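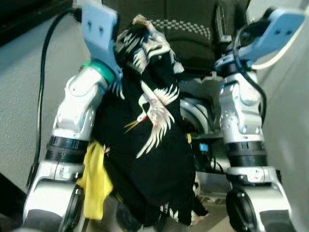 The two-armed machine at Meltbridge with a crane-print cloth between its grippers.

The woman who keeps the laundry robot honest

By Reet Žukauskas
August
Print this article | E-mail this article

Puspita Wibisono keeps her tools in a cookie tin. There is a proper cabinet at Meltbridge, with foam cutouts for every wrench, but the foam was cut for wrenches the company no longer owns.

"The tin closes," she says. "That's more than I can say for the cabinet."

Wibisono looks after a machine the staff call Somo, a pair of silver-and-white arms on a metal torso that spends its days picking up cloth and putting it down again. She has had charge of it for 13 months. Before that she serviced elevators, a job she describes as "the same thing, except people shout at you from inside."

Her morning begins at the grippers. Each arm ends in flat, light blue plates, and it is the plates that give her the most grief. Cotton sheds. The lint works its way to the inside faces, and then a shirt that held fine at closing time slides out like a fish.

"Everyone wants to look at the software first," she says. "I look at the fluff."

She wipes both sides with a barely damp rag, lets them dry, and runs a thumb along the tapered part to feel for nicks. Then she closes each gripper on a strip of paper and pulls. If the paper comes out whole, the grip is too weak. If it tears in a straight line, she goes on to the next one. If it tears at an angle, a plate has shifted, and she has to find the small hex key, usually under the tin.

The plates are good for 374 hours, by her own log. The supplier, Vaten, gives a longer figure. "They test with a nice clean towel," says Wibisono. "I would also last longer if you tested me with a nice clean towel."

Her own test pieces come from a bin of remnants. Thin, slippery fabric shows up a bad plate fastest, and a busy print is useful for a different purpose: she can tell at a glance how far the cloth has crept. Her colleague Irfan Halim brought in most of the prints. He has asked for one of them back. It hasn't been discussed further.

Cables come next. The black ones looping along the arm need enough slack for the elbow to fold, and too much slack will snag a sleeve. She moves each joint slowly by hand with the power off, watching the loops.

"Jahangir likes them tight," she says, meaning Jahangir Herath, who built the cell. "Jahangir likes things to look good in August, when the visitors come. I like them to work in the other months."

Herath, reached at his desk 15 feet away, said the cables had been fine when he left them.

Calibration takes up the rest of the morning. Both arms have to agree on where the middle is. When they don't, they tug against each other and the cloth loses, along with the wrist bearings. Last winter a replacement bearing cost the shop $775 and an apology to the Yeoh account, whose pillowcases were late.

Did she ever find the cause? "A screw," she says. "Half a turn." She holds up a thumb and finger to show me how much half a turn is, then looks at them and gives up.

She won't predict when the machine will manage a fitted sheet. She can't manage one herself, and she says she'd be annoyed. For now she would settle for a second hex key, which she has requested twice in writing.

By the time I leave she has the first arm powered down again and is going over the plate with her thumb. There is a rough spot near the end, she says, and asks me to pass the tin.

E-mail this article | Print this article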